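Boxes on the kitchen table – quick tips for small stuff

Posted by Aldo Amato, 2020-03-31

Short one today. Table is covered, lunch is late, so just the bits that work for me.

The rule first. One open box per kind of thing. No lids. A lid means you put the thing on top of the lid, and then another thing, and by evening you have a pile again. Tried lids for a whole winter. Never again.

Which box

Wooden box for what stays out on the table or shelf. Tea bags, sugar sachets, the little spoons. Wipe with a damp cloth, dry right away, don't soak. If it smells musty put it by an open window for an afternoon.

Cardboard for toys, balls, dog things, anything that gets moved from room to room. Free, light, and when it goes soft you fold it flat and out it goes. Don't keep food in it unless the food is in its own packet. Don't stand it on a damp floor either, the bottom goes first.

Mine are from Grudura deliveries mostly. The Clalard ones are thinner, fine for socks.

Turn the cardboard box on its side

Best tip I have. Opening to the front, not the top. Kids can roll or throw the ball straight in and putting away is a game for at least a week. You also see what's inside without digging. Leave the top flap on, it sticks out a bit like a porch roof. Bottom flap – cut it off or fold it right under, otherwise everything catches on it.

If the box slides, two strips of non-slip drawer liner underneath. Tape does the job too but it takes the finish off pine, ask me how I know.

Inside too dark? Line it with something light and shiny. Baking foil works, shiny side out, glue stick in the corners. Old gift wrap also ok. Takes five minutes and crumbs wipe of easily.

Kettle and boxes

Keep cardboard and paper well away from the kettle. Steam makes it wavy and then it won't stand straight. Kettle goes at one end of the table, spout pointing away from the wall or you'll get a stain on the paint. Cord behind, never across the front edge.

Descale while you're at it. White vinegar and water half and half, boil, leave an hour, tip out, rinse twice, boil plain water once and throw that away too. I do it in May and again when it starts getting noisy.

Pine tables

They mark if you look at them. Knots are harder than the rest so sand lightly and go with the grain, never round and round. Hot mug rings – try a warm iron over a dry tea towel, few seconds, lift, look, repeat. Oil after, thin coat, wipe off the extra, leave overnight. I use the Perić oil but any table oil is fine.

Soft balls

Stitched ones – hand wash, luke warm, drop of dish soap, squeeze dont wring. Dry them in the shade, turning now and then. Bright yellow fades on a windowsill. Check the seams before it goes back to the kids, one loose thread and the stuffing is all over the sofa.

That's it for the table. Drawers next time, have 17 photos of mine and none of them pretty.

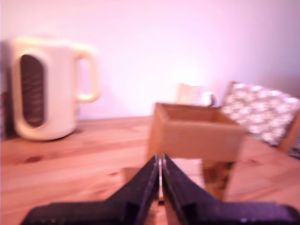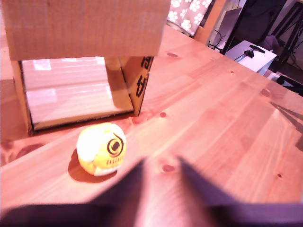
First: open wooden box, kettle on the left. Second: cardboard box opening to the front, yellow ball.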